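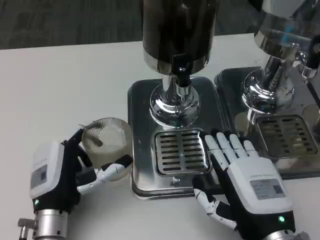

Anwara Dewan
21/02/2026
Okay friends, I promised a little thread on the coffee corner and I have had one cup too many, so settle in!

The best thing we did was put everything on one long white table. Beans at one end, cups within reach, and each machine on its own steel tray with a slotted grate, so the drips go down there and stay off the table (most of them, anyway).

I grind straight into a ribbed glass these days. It's so much easier to see when you've got enough, and you can give it a tap and a sniff before you go any further. The sniff is half the fun.
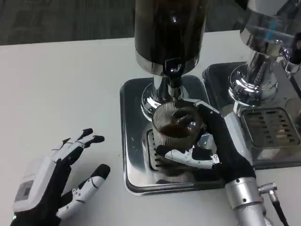
Purkau Coffee Club

We've been going through a dark bag from Gavanura that smells like cocoa and toast, and I'm a bit in love with it. The Urko beans everybody fought over in September are gone, so please stop asking me, you know who you are!

If you like something gentler, use the round glass carafe with the fine mesh filter. Pour slowly, let it drip through, have a chat with whoever is next in line.

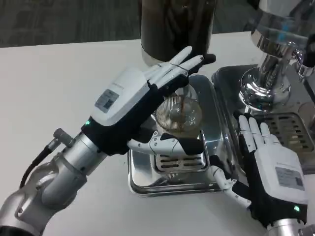

And then rinse the mesh right away, under warm water, from the outside in. Dried grounds are a pain to get out and I've lost whole lunch breaks to them.

Trays get a wipe at the end too, grates lifted out and all. There's a 400 gram bag of Seneviratne coming next, so bring your own mug and come say hi!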